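Laundry room walk-through, Jiltton Street share house
June 7, 2026

Righto, I've done the lap with my clipboard and a cup of tea. Comments are mine, so have a go at me if you disagree!

Dryer lint filter: OK. Cleaned it myself on the way in (there was enough fluff in there to stuff a cushion). Please do it every load.

Dryer vent hose: NEEDS WORK. Squashed flat behind the machine again. I've pulled the dryer out a bit, but the clamp from Noltance is stripped and I'll pick up a new one this week.

Washer hoses: OK. No bulges, no drips at the taps. The cold one is due for replacement in August, so I've written that on the calendar in the kitchen.

Power board: FAIL. Two appliances and a phone charger on the one board, sitting on the floor next to the tub. I've taken it away, sorry, and the dryer now has the wall outlet to itself.

Hot water: 93 seconds to run warm at the tub, which is slow but it's no hazard. Noting it anyway as I always do.

Detergent and bleach: OK. Lids on, top shelf. The Taltent stain remover has lost its label, so I've put masking tape on it and written the name in texta.

Hanging rail: PASS, just. The brackets are rated to 40 kg and wet towels get heavy quicker than you'd think. Light things only on the end near the door, please, and nothing dangling over the heater.

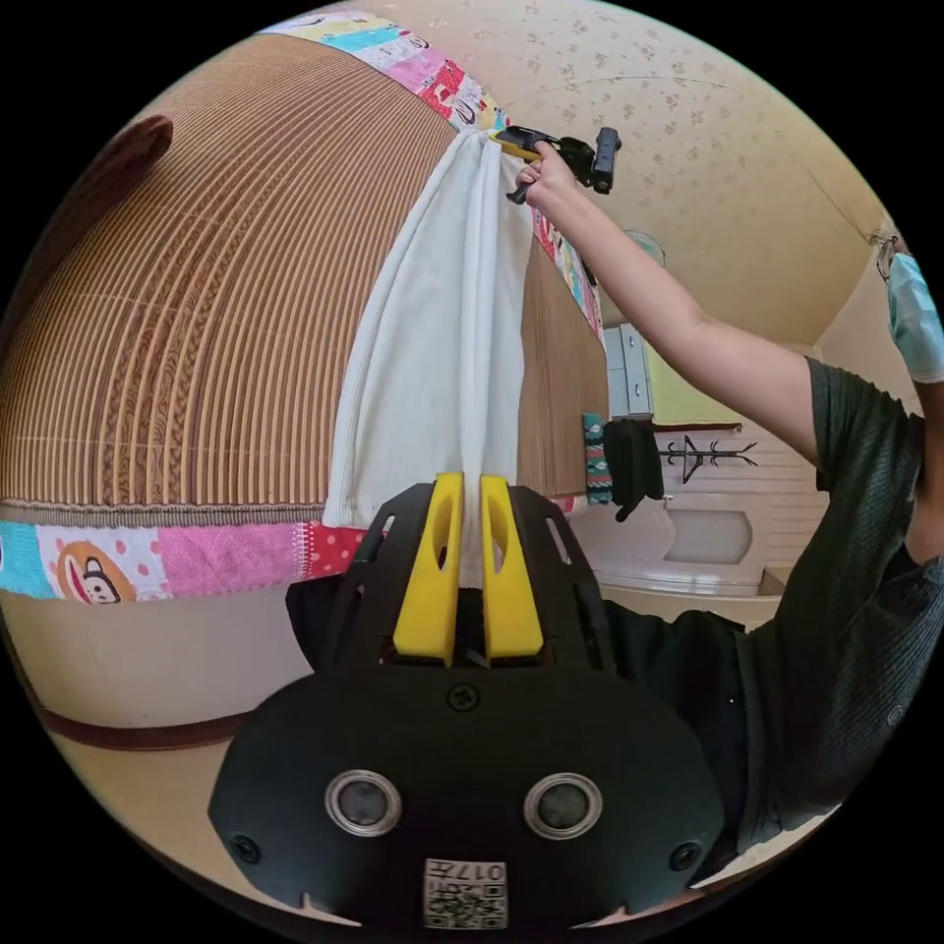 Bognár wrote underneath my rail comment that light things are all very well, but the end near the door is where everyone walks into them, and could we shift the rail along a stud? Fair point! I'll have a look with the stud finder.

Floor: OK. Mat is flat, drain is clear.

Smoke alarm in hallway: tested, loud, the dog left the house. New battery is in.

Next lap once the clamp's on.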